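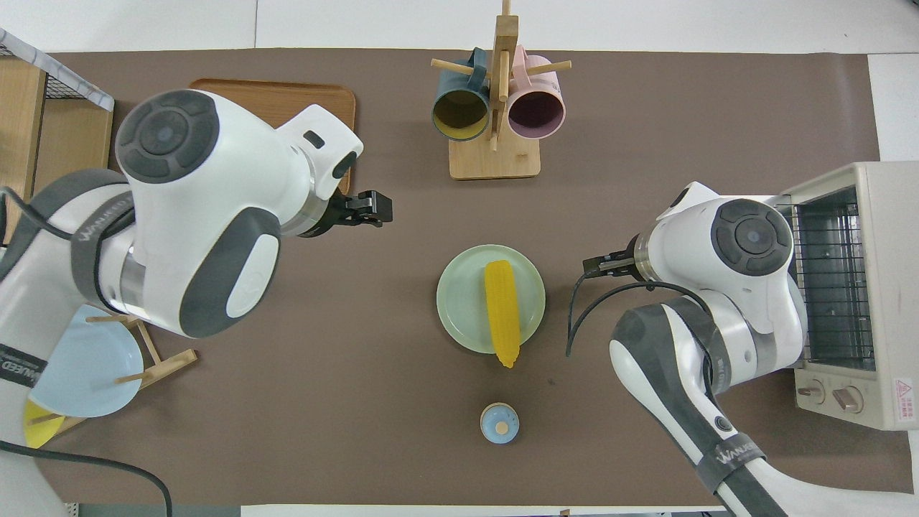

Abwasch in der Teeküche, Spülmaschine ja oder nein?

Flerell
29. Oktober 2018, 08:14
Moin zusammen,
wir sind eine Bürogemeinschaft mit 21 Leuten auf einer Etage und haben eine Teeküche, die für 6 gedacht war. Ein Becken, ein Abtropfgitter, Boiler unter der Spüle. Jeden Abend steht das Becken voll mit Tellern und Tassen. Es gab einen Spülplan, der hing bis März an der Tür und dann hat sich keiner mehr daran gehalten.
Der Vermieter erlaubt eine Spülmaschine, wenn wir sie selbst bezahlen und fachgerecht anschließen lassen. Lohnt sich das oder verlagert man das Problem nur aufs Ausräumen? Erfahrungen wären gut.

Brirkano
08:31
Kaufen. Wir haben zwei Jahre lang diskutiert und dann in einer Woche alles erledigt. Das Geschirr ist seitdem abends weg. Eingeräumt wird nebenbei, ausgeräumt von dem, der morgens als Erster Kaffee will.

Hundon
09:02
Sehe ich anders. Eine Haushaltsmaschine braucht im Eco-Programm über drei Stunden. Bei 21 Leuten ist die mittags voll, läuft bis zum Nachmittag, und in der Zeit stapelt sich alles wieder im Becken. Dann hast du beides, Maschine und Abwasch.
Bei uns hat etwas anderes geholfen: Gemeinschaftsgeschirr abgeschafft. Jeder hat einen Teller, eine Tasse, ein Besteckset, mit Namen drauf. Was abends im Becken liegt, kommt in eine Kiste unter die Spüle. Nach einer Woche war Ruhe.

Brirkano
09:10
Niemand muss Eco nehmen. Jede Maschine hat ein Kurzprogramm. Und Namen auf Tassen finde ich bei Erwachsenen albern.

Hundon
09:17
Das Kurzprogramm trocknet schlecht und angetrocknete Soße geht damit nicht runter. Albern oder nicht, es kostet nichts.

Frøydis Strömberg
10:45
Ich verwalte ein Haus mit mehreren Büros und habe beide Varianten gesehen. Ein paar Punkte, die meistens vergessen werden:
Vor dem Kauf prüfen, ob am Eckventil ein Anschluss frei ist. Bei einem Boiler unter der Spüle ist der Platz oft so knapp, dass der Installateur umbauen muss.
Boiler und Maschine gehören nicht an dieselbe Mehrfachsteckdose. Das sehe ich ständig. Die Maschine braucht eine eigene Wandsteckdose, am besten mit eigener Absicherung.
Gewerbemaschinen sind in wenigen Minuten fertig, aber teuer, laut und meist nur mit Wartungsvertrag sinnvoll. Für 21 Leute, von denen vermutlich nicht alle jeden Tag da sind, reicht eine normale mit 60 cm Breite.
Außerdem die Versicherung fragen, wer bei einem Wasserschaden haftet. Bei einer Bürogemeinschaft ohne gemeinsamen Vertrag kann das unangenehm werden.

Flerell
11:20
Danke, das mit der Haftung hatte ich nicht auf dem Schirm. Wir haben tatsächlich einzelne Mietverträge. Steckdose gibt es nur die eine, da hängen Boiler und Wasserkocher dran.

Fourie
12:38
Dann kommt der Elektriker noch dazu. Bei uns waren es 2 Termine, weil der erste nur zum Anschauen da war.
Zur eigentlichen Frage: Die Maschine löst das Abendproblem, aber nicht das Pfannenproblem. Wer mittags kocht, lässt die Pfanne »einweichen«. Da hilft nur, die Leute direkt anzusprechen.

Hundon
12:51
Oder die Kiste.

Brirkano
13:05
Mit der Kiste hast du nach vier Wochen Schimmel unter der Spüle.

Hundon
13:09
Nur wenn man sie nicht leert. Freitags ausräumen, fertig.

Flerell
16:27
Zwischenstand: Habe in der Mittagspause herumgefragt. 20 wären für die Maschine, einer will weiter mit der Hand spülen und sich nicht beteiligen. Wie habt ihr das bei den Kosten gelöst?

Fourie
16:40
Durch alle geteilt, die mitmachen. Wer nicht zahlt, stellt auch nichts rein. Das steht bei uns auf einem Zettel an der Tür und klappt einigermaßen.

Frøydis Strömberg
17:15
Schriftlich festhalten, auch was passiert, wenn jemand auszieht. Eine halbe Seite genügt.

Flerell
17:33
Mache ich. Der Elektriker kommt nächste Woche zum Anschauen, danach melde ich mich wieder.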